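Orkitz club handbook: setting up and running the mug task with two arms
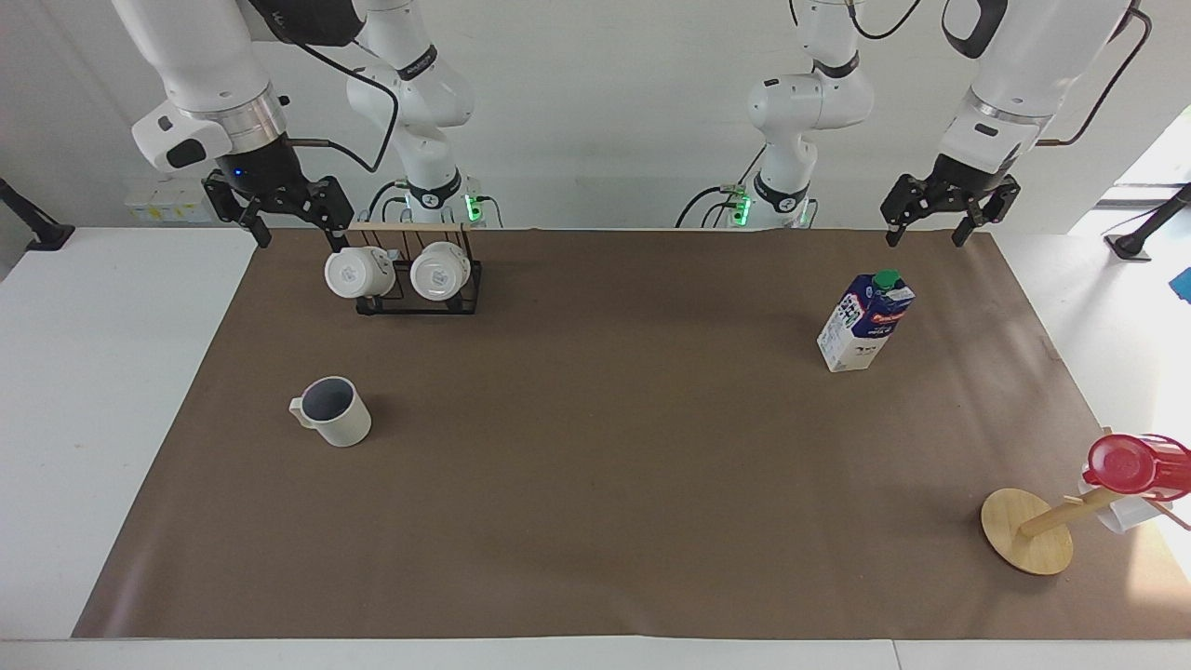
Page last changed: September (revision 48)

Read this before you book the bench. Most teams that join the Tarnby challenge want to start with training a model, and most of them would do better spending the first fortnight on the table. I have helped run the bench at Itdale for several years and remain unconvinced that clever software rescues a sloppy layout.

What the task asks for

Mugs go from the rack or the sheet to the mug tree, and back again. The carton is there to be left alone. The rules allow either arm to do the work, and they give extra marks for passing a mug between arms. My advice is to ignore the extra marks until you can hang one mug with one arm. Every year a team ignores this advice.

1. Lay the sheet

Put the brown sheet down on the white table with its far edge towards the arm bases. White mugs on a bare white table are a misery for any vision code, and the sheet costs next to nothing. It needs to be matt. Check it at the hour you'll be scored, too. Sun gets on to one corner in the afternoon, and a threshold tuned at 10 in the morning may be useless by 3.

2. Park the arms

Both arms start at the back with the grippers open and empty, fingers down. Wait for the green light by each base before you send anything. A green light doesn't mean your program is safe to run, whatever the quick-start sheet suggests. Keep a hand on the stop button for the first run of any new code.

Look at the cables next. Each gripper has one coming down to the wrist, and it wants slack. Turn the wrist slowly by hand control to both ends of its travel and watch the loop. If it catches, fix the route now.

3. Place the objects

Rack at the far edge, below the right arm. Two mugs in it, bases outward. A third mug stands upright on the sheet with its handle to the side. The carton goes over towards the left arm. The tree lies nearest you, on the left arm's side, with its mugs already on it. Remember that the arms face you, so the right arm is on your left. People get this wrong for weeks.

Don't mark the positions with tape. Scored runs move everything by a hand's width or so, and a program that only works on the tape marks has learnt the tape marks.

4. Write the first grasp

Start with the mug standing on its own. Come straight down over the rim, one finger inside and one outside, close gently, lift, put it back. Do that until you're bored. The rack is harder: the wires leave little room for a finger beside each mug, and the one at the end tends to tempt people into a sideways grab that drags the rack with it.

The red mug is a poor test of your detector. Anything can find a red mug. Try it on the white ones, above all the one half hidden behind it.

5. Log the runs, all of them

Use the Ojala logger on the bench computer. Save failed runs with the same care as good ones. One team came to us with 3846 saved runs and a very handsome success figure. When we went through the folder, 2207 of them were the upright mug from near enough the same spot. They scored badly on the day and blamed the lighting.

Common faults

Arm stops short of the rack: usually the height of the sheet has been left out of the table height.
Mug slips on the way to the tree: slow down before you squeeze harder.
Both arms freeze: each is waiting for the other. Run them one at a time.
Worked yesterday: check what has been moved, then check the sun.

Bench slots are 2 hours, setting up included. Put the mugs back in the rack when you finish.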